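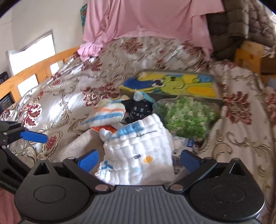

5.2 Drift on the bedspread

The bed task was meant to be the easy one. It had no liquids, no glass and no stairs, and the worst that could happen to a dropped object was a soft landing. We had set aside our worry for the kitchen, where it was largely wasted. Of the 256 demonstrations recorded on the bed, 67 were later found to carry a position error large enough to make them useless for training, and one of them went on to cause the only emergency stop of the project.

The fault lay in the tracking. Each Jatska hand-held gripper works out where it is by following points in its own camera view, and the Lotora software joins these into a path for the hand. Lotora prefers points that stay where they are put. A glossy bedspread offers it two other kinds. Highlights on the folds move when the camera moves, and the folds themselves move when anybody leans on the mattress, as people packing things on a bed tend to do. The flowers made matters worse. They are large, dark red and clear against the pale cloth, so the software took to them at once, and they look enough like one another that it would sometimes lose one flower and carry on happily with its neighbour.

When this happened the recorded hand jumped sideways by the distance between two flowers, while the real hand stayed where it was. Lotora then smoothed the jump. The smoothing is on by default, and the manual describes it with some pride. It turned an obvious break, which our checks would have caught, into a graceful sideways glide, which they passed. Several of these glides had been marked by reviewers as especially fluent. One was used in a talk.

We had also been pleased with the camera position. Placed close behind the fingers, it gives a good view of the pads and whatever lies between them, and the housings stay in the same part of every picture. This is excellent for learning when to close the fingers. It is less good for knowing where one is in a room, as the lower part of the view is gripper and much of the rest is bed. The walls and the bed frame were usually somewhere in sight, but they were further off and often washed out by light, and Lotora gave them little weight against a nice sharp flower.

Moments spent over the open container were the most likely to go wrong. The operator slows down there and lowers the hand, so the nearby bedspread and the drawing on the container take up the middle of the picture. The drawing is rich in edges and would be an ideal thing to track if it were fixed to something. It is fixed to a container that the operators were free to nudge, and they did. Figure 4 gives the view from one gripper at this stage of the task. The cartoon creature alone drew more tracked points than the whole of the wall in most of the recordings we went back to, a result that we report without further comment on the state of machine perception.

Figure 4. The packing task seen from a hand-held gripper. The blue pads are on either side of the open container, with folded and crumpled pieces in front of the drawing. Note the repeated red flowers on the bedspread and the blur towards its outer parts. Part of a second device is at the right, with the fingers of a hand below it.
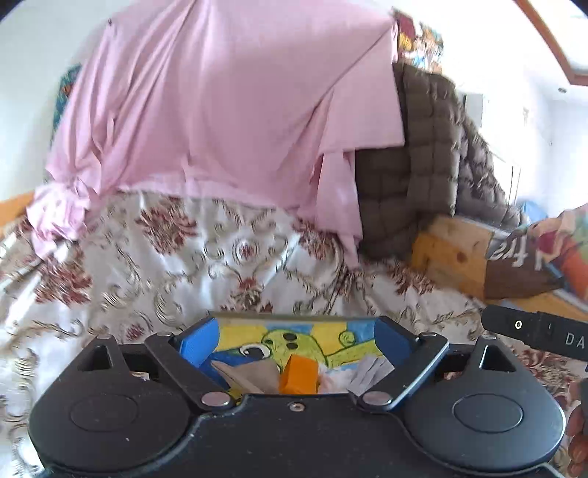

5.3 The emergency stop

A policy trained on the full set was run on the two-armed Lamont robot at our Ondon site in December. It picked up a folded cloth correctly, carried it towards the container correctly, and then moved the left arm smoothly to one side until it met the right arm. Mokoena, who was supervising, pressed the stop button. The log gives the cause as "operator intervention", which is fair as far as it goes.

Nobody was hurt. One finger link was bent, and the cloth was unharmed and still held. The arms were moving slowly and the area around the bed was taped off, as it was for every run. We would like to claim that the software limit between the two arms also played its part. It had been switched off during calibration and had stayed off for 13 runs, during which the arms had simply had no wish to meet.

At first we blamed the robot. Worku replaced a joint encoder that proved to be in perfect health, and we spent longer than we care to state on a cable. The cause came out only when Nisbet played the training recordings back on the stopped arm with the power limited, and the same sideways glide appeared with no policy involved. The robot had learned exactly what it was shown. We had shown it that the proper way to put a cloth in a box is to drift one flower to the left first.

5.4 What we changed

Lotora's smoothing is now off while recording and is applied only after the raw path has been checked. Any jump in the raw path ends the demonstration, and the gripper buzzes. Operators dislike the buzz. A printed marker board is clamped to the bed rail, which does not move when the mattress does, and points on the bed itself are given a low weight.

The limit between the arms can no longer be switched off from the calibration screen. Turning it off requires a key, kept by Dunbar, and it comes back on by itself at the next start.

We recorded 100 new demonstrations on the same bedspread with these changes in place. Two were rejected for jumps, both with the marker board out of view, and the policy trained on the rest has so far kept its arms apart. A plain grey blanket was suggested as a cheaper remedy. We tried it briefly, and tracking was worse, as Lotora then had almost nothing to follow and chose the operators' sleeves.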